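Town Hall Public Meeting Room, Lallitz
Pre-Meeting Safety Checklist, January
Completed by: Wendelin Zwahlen, deputy clerk

1. Posted room limit: 112. PASS
Comment: The sign is up and legible. It was tested at the Perkumstead annexation hearing, where everyone agreed the limit was a good rule for other people.

2. Exits unlocked and clear. PASS
Comment: Both doors open outward. The east one still needs a shoulder.

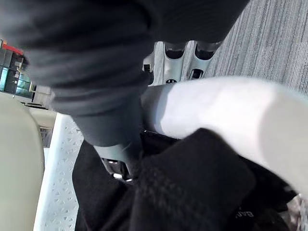

3. Exit signs lit. FAIL
Comment: West sign reads EX. Same as last inspection. Work order resubmitted, my 7th.

4. Aisles clear, chairs linked in rows. PASS
Comment: Campaign yard signs removed from row two. Both parties say they belong to the other one.
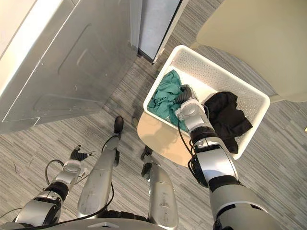 5. Podium and microphone cables taped down. FAIL
Comment: Councilman Karagiannis paces. Tape lasts until public comment. Recommend a shorter cable or a shorter agenda.

6. Fire extinguisher tagged and charged. PASS
Comment: Gauge in the green. Please stop hanging the mayor's coat on it.

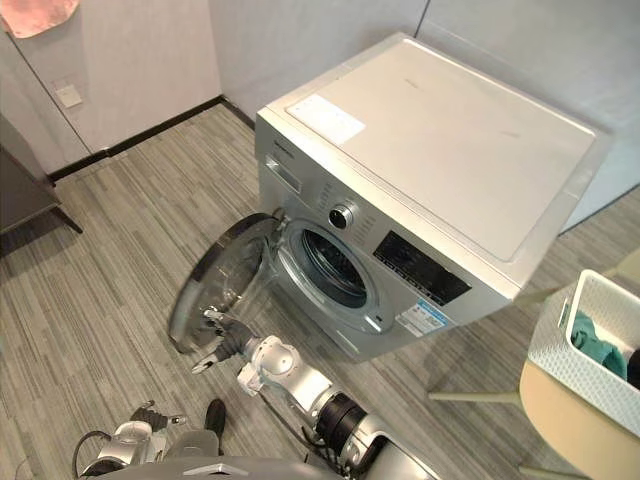

7. Overflow room speaker working. PASS
Comment: Working too well. The Radadport delegation heard our recess. Mute switch now labeled in red.

8. Handouts stored away from heater. FAIL
Comment: 700 copies of the draft budget, stacked against the baseboard unit. Moved to the hall, where they are equally unread.

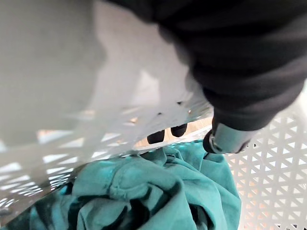
Gripper over the basket, fingertips just above the cloth.

9. First aid kit stocked. PASS
Comment: Bandages fine. Aspirin gone again.

Recheck items 3, 5 and 8 before doors open at 7. Signed, W.Z.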